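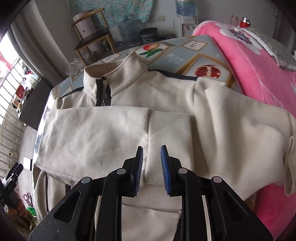 Beige jacket with a stand-up collar and a dark zipper placket.

Cudora Garment Notes -- README

Welcome, and thank you for stopping by! Cudora is a plain-text collection of 483 notes on mending and altering everyday clothes, typed up from the index cards that piled up over many years at the Verkico sewing circle. I'm Retno Yusof, and I did most of the typing (on Wednesday evenings, mostly, with tea), so any spelling mistakes are mine and I'd love to hear about them.

What's in the folder

notes.csv -- one row per card, with garment type, fabric, problem, fix and thread weight
terms.txt -- our house words for seams and stitches, which don't always match the ones in books
scans/ -- the 50 cards whose handwriting I couldn't fully make out

Coats and jackets take up the biggest share, and zippers are the biggest headache within that. If you're only here to replace a slider, filter the problem column for "zip" and you'll find 40 rows, some of them quite chatty.

Things to know before you use it

Measurements are in inches, except for the Rojanasak cards, which came to us in centimeters and were left that way. The thread weight column is blank wherever the card didn't give one -- please don't fill it in by guessing! Fabric names are copied as written, so "twill" and "cotton twill" may well be the same cloth.

Version 4 fixes the hem allowances that got shifted over by one column in the last release. Sorry again to everyone at Enisura who cut trousers from those.

License

Free to copy, print and share. A mention of Cudora is nice if you have room for it.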